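Small office refit: panel lights and table placement
Page 1 of 1

gcarbone
Posted May 15, 2021
We moved into the unit at Zarncombe in March and I'm still sorting out the main room. Two questions, lights and tables. The ceiling is white with flat panel lights, all 4000K. Two people say it's too bright at the desks and want some panels off.

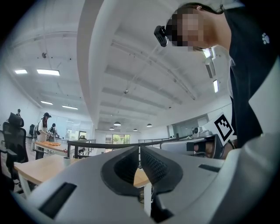 I'd like to keep the panels and change where people sit. The electrician quoted 1000 to rewire the switching, and I don't want to pay that in a rental. The panels are rectangular and they aren't all one length, with a small one near a longer one on the left side, so swapping them around isn't simple either. Has anyone fitted diffusers over mixed sizes?

dunmore_k
Diffusers are fine. Measure each panel separately. I did 17 of them in our place and had to send three back.

wivora_fan
I disagree. Diffusers just make the room dull. Put in a dimmer.

gcarbone
A dimmer still means the electrician. On to the table. It's the oak-colored one with white metal legs, and it came from Claeys.

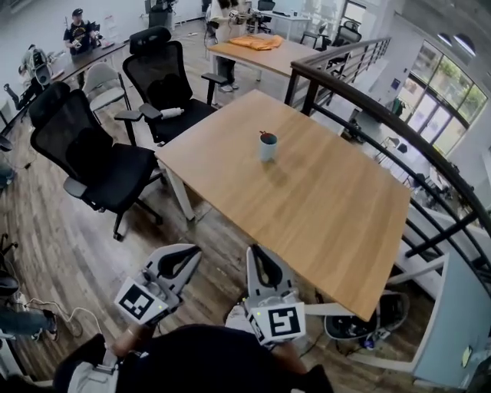 My plan is to turn it square to the wall and use it for lunch and short meetings. Thomas Vitale, who shares the unit with us, wants it left at an angle so people can get past to the stairs.

dunmore_k
Thomas is right. Keep the way to the stairs clear.

wivora_fan
Square to the wall is fine if you push the office chairs back under the desks. High-back chairs eat up a lot of floor.

gcarbone
OK, I'll try it square for a week. Still looking for diffuser sizes if anyone has a supplier.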